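About Us

Welcome, and thank you for stopping by. If you have landed on this page you are probably trying to work out who is going to be on the other end of the phone before you trust them with your savings, and we think that is a very sensible thing to do. So make yourself comfortable, this page runs a bit long.

Valcárcel Retirement Planning is a small, independent firm that helps working people and retirees turn what they have saved into an income they can live on. We do that with ordinary tools: retirement accounts, bond ladders, annuities where they fit, and a good deal of talking things through. We have 37 people on staff, most of them in our main office in Gundell and the rest in the smaller one on the Tusteo side of the river, which we opened so that folks over there would stop having to cross the bridge at rush hour.

How we got started

Valeriano Nieto spent the first half of his working life in the pension department of a company that made farm equipment. He was the person you went to see in your last month on the job. He would slide a folder across the desk, explain the options, and have you sign on the line, and the whole meeting was supposed to take twenty minutes. Valeriano's meetings never took twenty minutes. People would ask him whether they should take the lump sum, or what happened to their wife if they died first, or if they could help a grandchild with tuition and still keep the house, and he felt bad sending them home with a brochure.

When the plant closed he rented two rooms above a shoe repair shop on Valcárcel Street (that is where the name comes from, and yes, people still call asking for Mr. Valcárcel) and started seeing some of those same coworkers on his own. Graciela Vergara joined him that April. She had been a tax preparer for years and had grown tired of meeting people only after the expensive mistakes had been made. She and Valeriano agreed on almost everything except filing systems, and they still run the firm together today.

What we do

Most of our clients come to us somewhere between five and ten years before they plan to stop working. We sit down and build what we call the paycheck plan, a month-by-month picture of what will be coming in and what will be going out once the regular salary ends. It covers when to claim Social Security, which accounts to draw from first, how to handle required withdrawals later on, and how much cash to keep close by for the new roof or the dental work.

Some people bring us a neat binder. Others bring a grocery bag of unopened statements, and we are just as happy to see them! We have opened a lot of envelopes in our time.

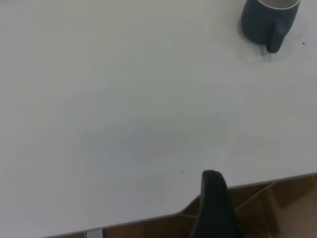 We usually ask for two meetings before anyone decides anything. The first is for your questions and the second is for ours. In between, one of our planners puts together a written summary in plain language, and we would like you to take it home and show it to whoever you talk to about money, whether that is your spouse or your daughter or the neighbor who used to work at the bank. If you read it and decide you are fine on your own, you keep the summary and there is no bill.

We also run a free evening class called Fakumberg. The name belongs to the old Fakumberg dance hall, where the first classes were held, and it stuck even after the hall was sold. Baltasar Iglesias teaches it and covers the basics over several evenings – how bonds work, what a fund fee does to your balance over the years, how to read an annuity contract without falling asleep. You do not have to be a client to come, and nothing is sold there.

How we are paid

We think this belongs on the About page and not at the bottom of a form. Planning clients pay a flat yearly fee, agreed in writing ahead of time. If you only want a single conversation, an hour with a planner costs $200. We do not take commissions on funds. When an annuity makes sense for someone and a commission is built into it by the insurer, we tell you the amount before you sign and take it off your yearly fee.

Every investment can lose value, and we will tell you so as often as you can stand to hear it. We would much prefer a plan that lets you sleep over one that looks wonderful in a good year.

The people you will meet

Macarena Cifuentes leads our planning team. She came to us as a part-time receptionist while she was finishing school, studied for her exams at the front desk, and now looks after many of our longest-standing families. If your situation involves a small business or a piece of land that three cousins own together, you will very likely be meeting with her.

Baltasar Marín handles client accounts, which means transfers, beneficiary forms, and the phone calls to other institutions that keep you on hold. Since we have two Baltasars, please give a last name when you call, or you may get a lecture on bond yields when all you wanted was a change of address.

Graciela still reviews every tax projection that leaves the building, and Valeriano still takes first meetings. Our oldest client is 102 and comes in for her yearly review with her own list of questions, in ink, and she expects them answered in order.

Where we are now

In December 2021 we moved the Gundell office to the ground floor, so there are no more stairs to climb, and there is free parking behind the building. The Tusteo office is open by appointment. If getting out is difficult for you, we make home visits anywhere in the county at no extra charge, and we are glad to talk by phone or video with anybody farther away.

If you would like to meet us, call either office or leave a note through the contact form, and tell us a little about what is on your mind. You do not need to have your papers in order first.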